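The bag of bags

I have a bag of bags. You have one too, don't tell me you don't. Mine used to live under the sink in the old apartment, and when I moved to Fludiston it came along with me (inside another bag, of course) and got shoved in the hall by the clothes rail, where it sat until this week.

What finally got me going was Gladys. Gladys Nyaga lives across the landing and she is the tidiest person I have ever met, she folds her plastic bags into little triangles, like samosas! She came over to borrow a casserole dish, took one look at the heap sliding out from behind my coats, and said "oh, Lilian" in a voice I haven't heard since my grandmother. So I made tea and got down on the floor.

First thing I learned is that plastic bags breed. I grabbed one handle and half the family came with it. There were grocery bags, shoe store bags, a bag from the pharmacy in Plodelby that closed before I even moved, and those very thin produce bags that stick to your sleeve and follow you around the house. I've decided on a rule, which is that a bag stays if it has two working handles and I'd be willing to carry wet swimsuits in it. Everything else goes in the drop-off bin at McPhee.

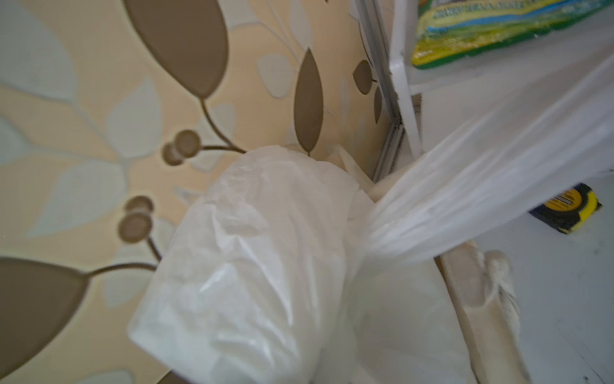
I gave the triangles a try. You flatten the bag, fold it in thirds the long way, then start flipping up the corner like you're folding a flag. Gladys does one in the time it takes me to find the bottom of mine. My first few looked like dumplings that somebody sat on. The trick is getting all the air out before you start, and the thicker white ones fight you the whole way, so for those I gave up and just tied them in a loose knot. They all went in an old shoebox and the shoebox went on the shelf, and I can close the lid, so I'm calling it good.

Then there are the totes, and I'm a lot softer about totes. I don't know when every store and street fair started handing them out but I never say no. There's a big navy one with a broken zipper that I use for library books, and a jute one that sheds all over my black pants. I had a striped one from the Fudlow craft market that I paid 20 dollars for (20 dollars! for a bag!) and the bottom seam gave out the second time I put potatoes in it. I've kept it anyway. I'm going to mend it over the winter, and if it's still in the mending pile in February you have permission to email me and be mean about it.

My favorite by a mile is the canvas one with the orange flowers. They look like poppies to me, with skinny green stems and little red berries, and I love the white rope handles with the big fluffy knots. The knots are fraying a bit now and I don't care. It has big capital letters on it too, so I feel slightly French when I'm buying onions. It's the one I reach for when I'm going anywhere longer than the mailbox, and that means it's also the one with stuff in it. Always check inside your bags before you sort them, people. I once washed a tote with a whole stick of lip balm in the bottom and I'm still finding the evidence.

There's a snack down in that one, in a shiny magenta and purple wrapper with a yellow 100 on it. I'm leaving it where it is. A snack in a tote is a gift to your future self on a slow bus.

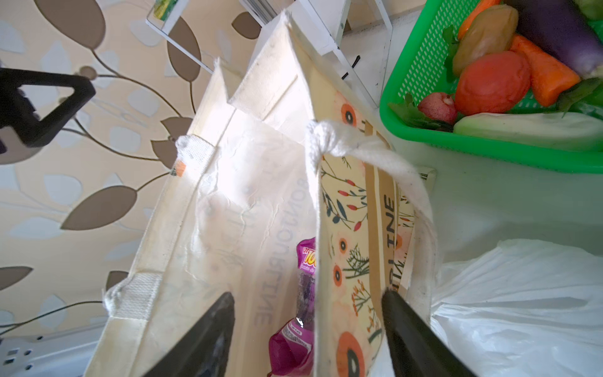
Fludiston, 16 October 2019

Picking this back up after a night's sleep and a trip to McPhee. The drop-off bin is by the carts now, if you're local and have been wandering around the entrance looking for it like I was. They won't take anything crinkly, so the bread bags came home with me again.

The hall looks so much better! I can get to my coats without moving anything with my foot. The totes are on hooks, the flowered one on the hook closest to the door, and the jute one is in exile by the recycling until I decide if it's worth the lint. Gladys came by with the casserole dish this morning and inspected the shoebox. She took out one of my triangles, unfolded it, folded it again properly, and put it back. Then she gave me the casserole dish, which she'd brought over in a plastic bag.

Next up is the drawer with the takeout menus and the dead batteries. If any of you have a good system for rubber bands, leave it in the comments, I have so many.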